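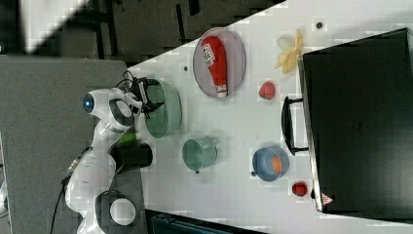 Robot arm, with the gripper at the rim of a green colander.

Home Threads Topics Sign in

Aoife Cullinane
Friday, December 7, 2018

1/ A few notes on the Wandix glucose patch. Our diabetes clinic has had patients wearing it since March. I'm a nurse educator there and did most of the fittings.

2/ It's a sensor on the back of the upper arm, worn for 10 days, then replaced. It sends a reading to the phone every 8 minutes. No finger pricks in normal use, but we still ask for one if the reading doesn't match how the person feels.

3/ We started with 30 patients. Most were on multiple daily injections, and a few of the older ones had never used an app before. 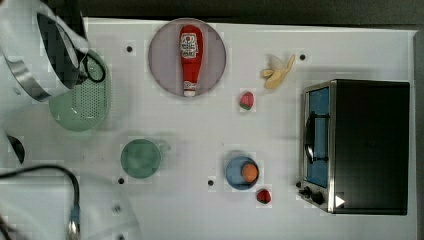

4/ Adhesive was the main complaint. It lifts in hot weather and after swimming. We now put a Furari overtape on at the fitting and send people home with spares.

5/ Second problem was the data. Wandix exports a PDF and our records run on Cilent, which wants a spreadsheet. Aravind Kaimal in our IT office wrote a converter. Clinic letters go out the same day now.

6/ Overnight lows are where it has helped most. Several people were going low at 3 am and had no idea. Mum of one teenager has the alarm on her own phone as well.

7/ Cost is still the sticking point. Without cover it's $900 for the starter kit, sensors extra. We've asked the Ó Conaill fund for help with patients on a pension. No answer yet.

8/ Next fitting day is after the holidays. Wear short sleeves and bring your phone charger.

We use cookies to remember your settings. Accept Manage

Recent threads
Rotating injection sites
Reading a glucose trend arrow
Keeping insulin cool when camping
What to bring to your first clinic visit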